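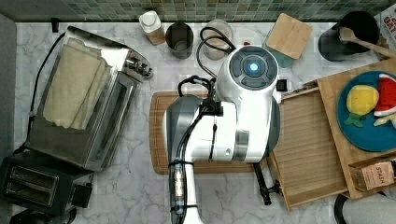
White marble counter, green and teal tile.

My kid's last month of high school produced more paper than the previous twelve years combined, and I say that as someone who kept the kindergarten macaroni.

It started with the cap and gown order. Heywood High uses an outfit called Ravby, whose website asks for the graduate's height, head size and "preferred drape." I have never given a thought to my preferred drape. I picked "standard" and paid the 40 dollars, and then another 9 for a tassel, which you would think came attached.

Next, the tickets. Each family gets 4. We have two parents, one stepparent, three grandparents and an aunt who has been talking about this since the sophomore year. I spent a week trading texts with people I last spoke to at a middle school band concert. One mother had a spare and wanted my parking pass for it. I gave her the parking pass and we walked in from the library, grandparents and all, in the kind of shoes people wear to these things.

Then there's the senior project, which Heywood insists on calling a capstone. Ours was a history of the Burninex mill, due the same morning as the calculus final (who schedules this?). It was printed on our printer at 1 a.m. with the last of the cyan, so the mill has a sort of sunset look all the way through. It got a B plus. The teacher's one comment on the pictures was "moody."

The ceremony itself ran long. The football field bleachers at Trurisholm Park are aluminum and had been cooking since breakfast. The district likes to hold all its schools' ceremonies together, so they read 1,211 names, and ours starts with a W. By the M's my father had made a hat out of the program. By the S's everyone in our row had one.

And of course when the W's came around I was digging in my bag for sunscreen and looked up in time to see the back of a gown going down the steps. The drape was fine.

We had sheet cake at home afterward. The gown is still over the back of a dining room chair, and Ravby has emailed twice to ask if I'd like to buy a frame for the diploma. The diploma comes by mail in July.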